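Still Not Sure About Teaching Robots to Fold Laundry

I spent most of a Friday in May with my hands on a pair of control arms, teaching a robot to fold a shirt. I'm going to try to be fair about it, because the people at Sundthorpe were nice to me and the coffee was good. But I went in with doubts and I came home with most of them still in my bag.

The pitch goes like this. You don't program the robot. You show it. You hold two small arms, and the two big arms on the table copy whatever you do. Each time you finish the task, that's one demonstration. Collect enough of those, feed them to a model, and the robot starts folding on its own. The software they use at Sundthorpe is called Prurkau, and it has a big friendly counter in the corner of the screen that goes up by one every time you press the pedal.

That counter bothers me more than anything else in the place. When I sat down it said 1358. The goal is 2000. I asked Shalini Saxena, who runs the sessions, where 2000 came from, and she said it was the number in the plan. Where did the plan get it? She laughed and said it used to be 700.

Now, I like Shalini. She is the only person in this business I've met who will tell you what went wrong before you ask. The first model, the one trained on 700 demonstrations, folded well as long as the cloth started out in the kind of place the operators tended to put it. Turn it a quarter of the way around and the arms would go for a corner that wasn't there, close on air, and carry on with the fold anyway. So they decided they needed more. Maybe they do. But more of what? If the same few people sit in the same chair and drop the cloth with the same flick of the wrist, I don't see how the next batch fixes what the last one missed.

Then there's the driving itself. I've folded laundry since I was tall enough to reach the dryer, and I was terrible at this. You can't feel the cloth. When I fold at home my fingertips tell me if I've got one layer or two, and I don't have to look. With the control arms you get nothing back, so you stare at the corner, pinch, lift a little, and see what comes up with it. My first shirt took me longer than a full load would at home. By lunch I was quicker, but I had also picked up some odd habits. I was dragging the cloth flat with one gripper in a way no human being would ever do with a hand.

And all of that goes in the pile. My hesitating, my second and third tries at a sleeve, the time I stopped halfway to scratch my nose. Shalini says they throw out the bad ones. Of one earlier batch they had kept 407, and when I asked who decides what counts as bad, it was whoever was on shift and had the time to watch the playback. Two people I talked to had quite different ideas of a good fold. One wanted square edges. The other only cared that it ended up in one stack and nothing fell off.

The folks at Khasawneh, who are paying for part of this, want to put the arms in hotel laundries. I used to do the books for a small hotel. What I remember about the laundry room is steam, damp sheets in heaps as high as my waist, and two women who could fold a king size flat sheet between them without breaking off their conversation. I have trouble getting from there to one shirt on a clean white table.

To be fair (I said I would try), the part where you show it by hand is clever. My neighbor could do it. No code, no math, and when the arms follow you closely it feels a bit like wearing somebody else's sleeves. I did get a small thrill from my first square corner. I also noticed that I was the one who had made it.

They're planning a public demo at Josis later on, with the trained model and no one at the controls. I've asked if I can bring my own shirt, straight from the hamper, and put it down on the table myself. Shalini said yes right away. Her boss said he'd get back to me.
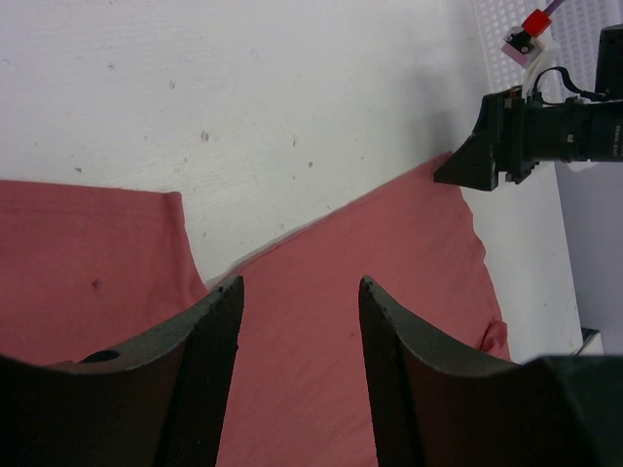
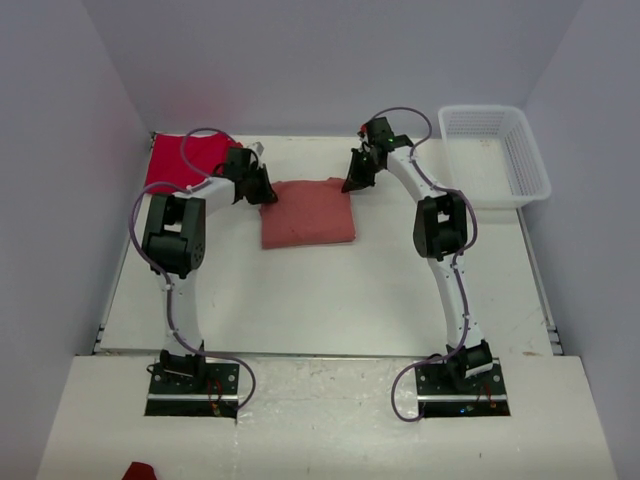 The folding table at Sundthorpe. First picture is the gripper's view of the pink cloth, second is the two arms with the cloth folded between them.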